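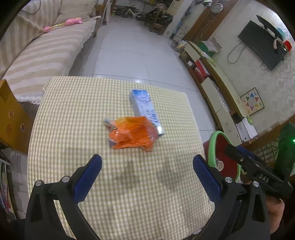 I went back to the ceramics show at Wenuslow last month, mostly to look at one piece again. It was up through February and I had already seen it once, but the first visit was on opening night and I spent most of that talking to people near the coats.

The piece is by Dezső Major and is called Biltska, after the village where his mother grew up. It is made of 2794 small unglazed clay tiles, each one pressed by hand and hung on steel wire from a grid near the ceiling. The tiles are about the size of a playing card. They hang in rows at different heights, so that from the doorway you see a slope, and when you walk to the other end of the room the slope falls apart into separate lines. There is no motor and no fan. The tiles move a little when somebody walks past, and if two of them touch they make a dull sound, lower than I expected from pieces that thin.

The number comes from a parish list. Major found it in a county archive and used one tile for each name on it. The names are not on the tiles. I asked the woman at the desk whether they had ever been, and she said he had tried it on a test batch and disliked how people stopped walking and started reading. I can see why. I read every label in a museum and I would have done the same.

Second visits are different for me. I went at ten in the morning and had the room to myself for most of an hour. The windows at Wenuslow face east and they had left the blinds up, so there was a band of shadow lines along the back wall that I hadn't noticed at the opening, when it was dark out. I did three things. I walked the length of the room and back, I sat on the bench, and I drew the grid in my notebook to work out how the weight was spread. The drawing is bad but I did figure out that the wires are doubled at the corners.

The clay itself varies more than the photos in the leaflet suggest. Major dug some of it from a bank near the village and bought the rest, and he fired everything in the same kiln over several weeks. The dug clay came out a darker brown with specks in it. He didn't sort the tiles by color, so the dark ones turn up wherever they turn up. Trefor Cadwaladr's essay in the leaflet makes a lot of this and talks about the scattering of families. I thought that was a stretch. It is a good essay otherwise, especially the part about the kiln breaking down and the letters between Major and the repair firm.

The other room had a group show, which I gave less time than I should have. Apinya Jitpraphai has four tall coiled vessels in it, all of them leaning. You could call them vases but the necks are closed. I liked the smallest one best. It has a seam down one side where the coils were left rough, and the glaze has run into the seam and pooled. Across from those were two wall pieces by Sadao Koyama, slip-cast forms in a dull white, mounted so low that I had to crouch. I don't have much to say about them. A man beside me was very taken with them and we had a short conversation about his knees.

There was also a case of older things on loan from the Wieczorek collection, including a salt-glazed jug with 1665 scratched into the foot. The card says the date may have been added later. I looked at it for a while with my phone light until I was asked to put the phone light away.

A note on getting there, for anybody who wants to see the spring show. The parking lot behind the building is closed for resurfacing and the sign sends you to a lot on the other side of the canal, a ten-minute walk. The elevator is working again. The café only takes cards. The leaflet costs extra now, and they printed 3000 of them, so there are plenty left at the desk if you missed it and only want the essay.

Biltska comes down this week and goes to Sirnia, where the ceiling is a good deal higher. I'm told the wires will have to be recut and that the rehanging takes nine days with four people. Teodor Zalewska is doing the install there, and he also did the big paper piece at the same place two years ago — the one that had to be closed for a week because of damp. Clay should be easier in that respect. I would like to see it with more air above it, although part of what I enjoyed at Wenuslow was how low the front rows came. One of them was level with my forehead.

My own pots are going slowly. I have six mugs waiting for a glaze firing and a bowl that cracked at the base, and I've started rolling thin tiles to see how thin I can get before they warp. At a quarter inch they stay flat. Below that they curl at the corners, even under a board, and I would like to know what Major does about it. If anyone reading has worked with thin slabs and has a method for drying them, please leave a comment. I'm using a plain stoneware and drying between sheets of drywall, turning them once a day.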